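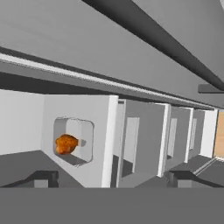
September, 9.40 pm, Pikton bench log. Reset the kitchen sim after Norbert's merge. Arm base still 34 mm too low in the config – fixed, reloaded, no complaints. Seed 2432 from now on please.

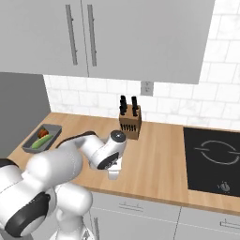
2 min read

Zdeňka wants the real arm bolted down in the workshop before we tune anything else. Fair enuf. Still waiting on the base plate from Zorkcombe.

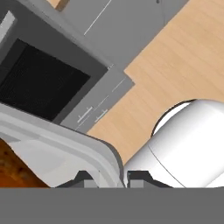 Wrist cam mount, second go. Printed it in grey, fits, cable rubs a bit. Field of view to match the sim: one white finger on the left, dark base bottom centre, so tilt the bracket till we get the same. Žofie has the long screws.

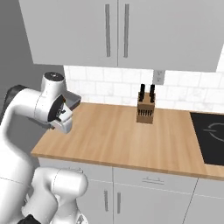 Then run 3000 steps overnight and check the log for joint limit warnigs. Viera – don't turn the power board off.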